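Section 6. Setting up the Mumine dose reminder at home

I wrote this part of the guide after helping my uncle get his Mumine going, so you're getting the order that worked at our kitchen table (the printed leaflet does it backwards, I think). If you've already charged yours, skip to step 3.

1. Take the dispenser out of its sleeve and plug it in. Leave it until the light stops blinking. Mine wanted 50 minutes.

2. Hold the side button until you hear two beeps. One beep means it's still asleep, so let go and try again.

3. Type in the pharmacy code from your Cillska prescription sheet. Ours was 353, yours will be different!

4. Set the clock before you set any doses. If you do it the other way around, every alarm shifts and you get to start over. Ask me how I know.

5. Load the tablets, one day per slot, with the morning slot facing the hinge. Read each label out loud while you do it. I felt silly, but I caught a mix-up between two white pills that way.

Caution: Don't take tablets out of their blister packs until you've asked the pharmacist whether they can sit loose. Some can't. Gergely Orbán at the Hegedűs pharmacy went through my uncle's whole list with me over the phone, and two of his stayed in the foil.

6. Press Test. The tray should turn one slot and stop. Press Test again until it's back at the start.

Note: The alarm is set to 25 at the factory and goes up to 50. I like it loud, my uncle doesn't, so we settled it with him in the chair and me pressing buttons.
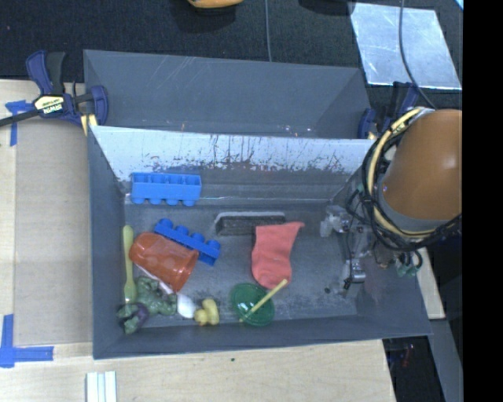

7. Pick a spot for it that's dry, away from the stove, and too high for kids to reach. The lid lock slows a child down, but please don't count on it.

8. Link the Fosaveo app if somebody else will be checking on doses. It sends a message when a slot hasn't been opened by its time. You can skip this and come back to it later.

Caution: If a dose gets missed, don't double up the next one to make up for it. Check the patient leaflet or call your pharmacist first.

Refilling is the same as step 5, except the tray has to be back at the start before you lift the lid. Cleaning is in the next section.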